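Section 4: Comparing Gripper Fingers on the Two-Arm Cloth Bench

4.1 Purpose

Use this procedure to compare two sets of gripper fingers on the Cusau bench, with the arms, controller and cloths left the same. It assumes that both arms have been homed and that the Usley controller shows no active faults. Finger sets are compared on three actions: pinch from the tabletop, hold in the air, and hand-over.

4.2 Before you start

1. Stop both arms and set the controller to HOLD.
2. Check that each gripper cable has a free loop at the wrist. Turn the wrist by hand through its full travel. The loop must not tighten.
3. Confirm that the arm cables leave the table at the lower corners and do not cross the work area.
4. Place the tray at the far side of the table, within reach of the right arm.
5. Set the grip force limit to 14 N on both sides.

CAUTION: Do not change fingers with the controller in RUN. The jaws close without warning when the force limit is rewritten.

4.3 Hold and hand-over test

1. Pick up the gray cloth with the left gripper and raise it clear of the table.
2. Bring the right gripper in with its fingers open. Stop next to the cloth.
3. Check the approach angle before closing. 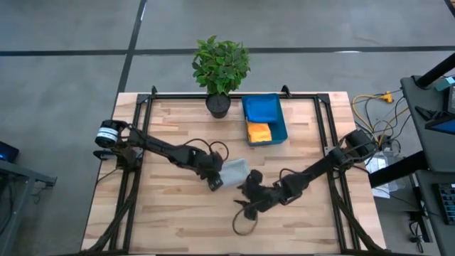 Figure 4-1. Left gripper holding the gray cloth; right gripper open beside it.

4. Close the right gripper, wait 2 seconds, then open the left.
5. Record the result as HELD, SLIPPED or DROPPED. A cloth that slides but stays in the jaws is recorded as SLIPPED.
6. Repeat until 28 hand-overs have been logged for the finger set.

NOTE: If the fingers meet the cloth edge-on, the result says more about the arm path than about the fingers. Correct the path and discard the run.

4.4 Tabletop pinch test

The pinch test is done with the cloth flat. Keep the left gripper pointed down and away from the right wrist. Lower the right gripper onto the cloth at the edge, close, and lift by a hand's width. Other cloths may stay on the table if they are not under the target.

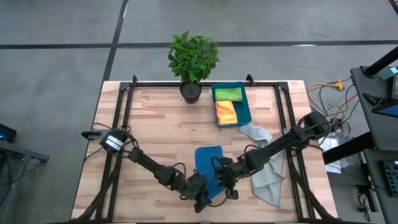

Elsie Te Moana
Test Bench Lead, Florkarmont

Log the closing height for each pinch. If the fingers press the cloth without gathering it, lower the closing height one step and try again. Do not raise the force limit to make up for a height error.

Inspect the finger pads after about 600 closures. Replace both pads on a gripper together, even if only one is worn, and enter the change in the Szczepańska log sheet under the arm it belongs to. Results from before and after a pad change go in separate columns.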